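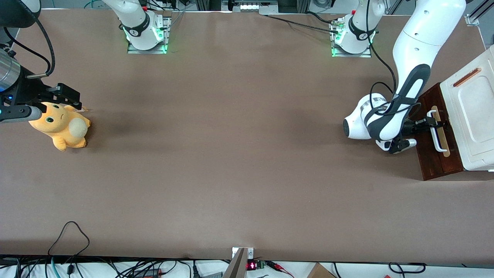 A place for everything on the long table

Wednesday, April 27, 2022

I've been meaning to write about the table for ages, and since it's raining and I've already had two cups of tea, today seems like the day. If you've read along for a while you know how much I love a big, plain work surface. Mine came with a matte brown-taupe top, a color I picked after weeks of carrying paint cards from room to room, and I'd choose it again tomorrow. It goes with everything, and a pale thing set down on it is so easy to find!

The cream-white appliance lives at the right-hand end now. I had it in the middle at first (what was I thinking?) and I was forever reaching over it. I'm very fond of its rounded front panel and the orange-brown wooden piece in the top, which warms up all that cream.

Beside it goes the reddish-brown board. My old friend Quentin Tessier gave it to me one July, wrapped in a dish towel, and I've oiled it faithfully ever since, or at least whenever I remember. The light wooden stick with the white plastic handle stays on the board, because if I put it in a drawer I will never see it again. I have lost a good many small things to that drawer.

Next on my list is a shelf for the wall. I keep going back and forth between one from Lebrun and one from Trestell, and the Trestell one is a bit deeper, so it might hold the mixing bowls too. If any of you have lived with either, please leave me a comment. I'm going to measure the wall again after lunch.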